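Home News Sports Opinion Obituaries

Ferndale school breakfast money runs out in February

FERNDALE, Sat 2 October -- Free breakfast at the Ferndale grade school is safe for now. Not for long tho. The district has cash to feed 371 kids until February, then it needs another $3,000 to get to summer.

"We're not cutting days yet," said principal Bláthnaid Gilmartin. Bread and milk prices are up, she said. Lostdale schools dropped two mornings a week last year.

Board vote is set for 6 p.m. Tuesday, Soler Hall. Public comment first -- sign up at the door.

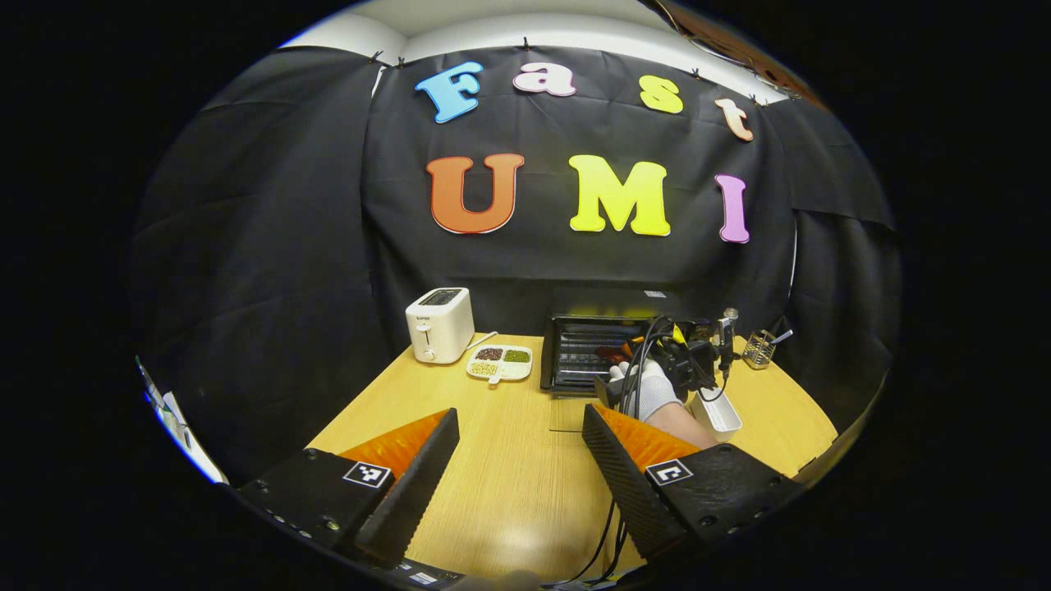
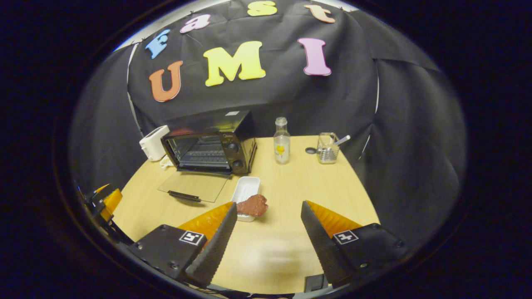 Board member Eusebio Manzano wants a pancake supper to close the gap. Meifang Luo would rather ask local busineses for pledges. Posters come either way, and big foam letters pinned on black cloth are cheap enough to do for the hall too, Manzano said. No date yet for the supper.

We use cookies to improve your visit. Accept / Manage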